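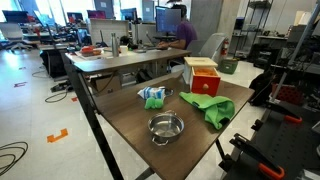 The gripper test table at the Keketti laboratory in Pruralthorpe, with a pot, a carton and green cloths among the objects. Photo: Keketti

PRESS RELEASE

Keketti compares two-finger grippers on ordinary household objects

Pruralthorpe, Jun 1, 2026 – Keketti has started the second part of its gripper comparison, in which two models of two-finger gripper must do the same work on the same table. The first model is made by Eshun and the second by Dirville. Each of them will make 2,000 grasps before the results are published.

The first part began in January and used only hard objects with simple shapes. For the second part the team has chosen things which a person can find at home, such as a steel pot with two small handles, a drinks carton and soft cloth.

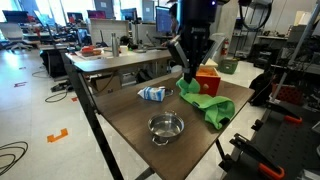
Cloth is the most difficult material in the programme. It has no fixed shape, and a gripper which closes a little too high takes nothing at all. For this reason 1,000 of the grasps for each model are made on cloth, and the other 1,000 are divided between the remaining objects.

"Our customers ask us which gripper is the best, and until now we could answer only with the data sheet of the manufacturer," said Soledad Marín, head of testing at Keketti. "A data sheet does not say what happens with a kitchen towel. We want to give them an answer which comes from our own table."

Both grippers are mounted on the same type of arm and receive the same commands from the same controller. A grasp is counted as good when the object is lifted and held for 2 seconds. The fingers are used as the manufacturers deliver them, without additional rubber or tape.

Nadine Zein, who is responsible for the test plan, explained that failed grasps will also be published. "A list of failures is very useful for the engineer who must choose," she said.

The complete results will be available free of charge on the Keketti website. Companies which wish to propose a gripper for the next comparison can write to the press office in Pruralthorpe.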